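The Tablecloth at Litley

My aunt left me the tablecloth and 3000 dollars, and of the two I trusted the money more. The tablecloth came with a story attached. According to my mother it had been on the table in the Litley house the night the family decided to sell the orchard, and everyone who sat at it that night told the truth for once. I have met my family. I doubted it.

Still, I kept it. It was a decent piece of cloth, pale, with gray ferns all over it and those peachy orange flowers my aunt liked on everything, including her shower curtain. I took it out in February for the first time, when Bereket Gebru came over to talk about the shop.

Bereket had a plan. He had owned a plan continuously since I met him, and the plans were always the same size. This one was snacks. We would buy them by the case from a man in Londville, put them in nice bags, and sell them at the Cuvthorpe station to people who had missed lunch.

"Who misses lunch?" I said.

"Commuters."

"Commuters eat lunch at work. Then they commute."

He set a bag of chocolate nuts on the ferns as if that answered me. He had brought a good deal of stuff, and he laid it all out with more care than I'd ever seen him give to a meal.

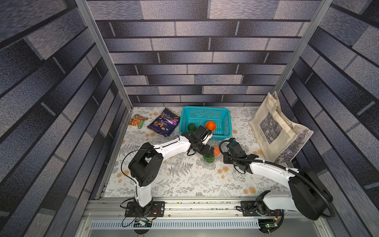 By Syafiqah Ismail
Fiction | May 2022

"Look at it," he said. "Tell me you wouldn't buy that."

I looked. There was the purple bag with the nuts on it, and a little orange packet beside it that wouldn't have fed a pigeon. He had put a turquoise basket toward the back with two balls in it, one green and one orange, and I asked him what those were for.

"Display. In the shop it'll be fruit."

"So put fruit in it."

"I didn't have fruit."

That was the business, as far as I could tell. We were going to sell people their lunch and he couldn't lay his hands on an orange.

The tote bag was the part he was proud of. It was beige canvas with a black-and-white photograph on the front, and he'd leaned it up against the wall where I'd have to keep looking at it. Every customer would get one, he said. They would carry it around town and other people would ask where it came from.

"What does one of these cost you?"

He named a number. I asked what the nuts cost, and he named another number, which was smaller.

"So the bag costs more than what's in the bag."

"The bag is the brand, Syafiqah."

"And the brand is Gashaw?"

"Gashaw was my grandfather."

"Did he sell nuts?"

"He repaired radios."

I got up and made tea, mostly so I wouldn't have to watch his face. When I came back he had moved the tea towel off the chair and was sitting with both hands flat on the cloth, on the ferns, looking at nothing in particular.

"How much do you need?" I asked. I already knew. My mother tells everybody everything.

"3000."

"What a coincidence."

I waited for the rest of the pitch. He was good at the rest of the pitch. There had been a very long one about the car wash, with a pie chart. He rubbed at one of the orange flowers with his thumb.

"I owe my brother twelve hundred of it," he said. "The man in Londville wants money up front and I don't think he's got the nuts. I've been out of work for seven weeks. I told you four."

The kettle was still ticking on the stove. I don't believe in tablecloths. I want that understood. A man can get tired in anyone's kitchen, and he was always going to say it to someone.

"Is there a shop?" I said.

"There's a guy who says there's a shop."

"Do you want me to lend you the money for your brother?"

"Yes," he said. Then, "No. I'd never pay it back. I'd mean to."

I opened the chocolate nuts, and we ate them out of the bag. They were stale. He asked if I liked the name, at least, and I started to say it was fine, it was a lovely name, his grandfather would be pleased.

"It sounds like somebody sneezing," I said, and pulled my sleeve off the cloth.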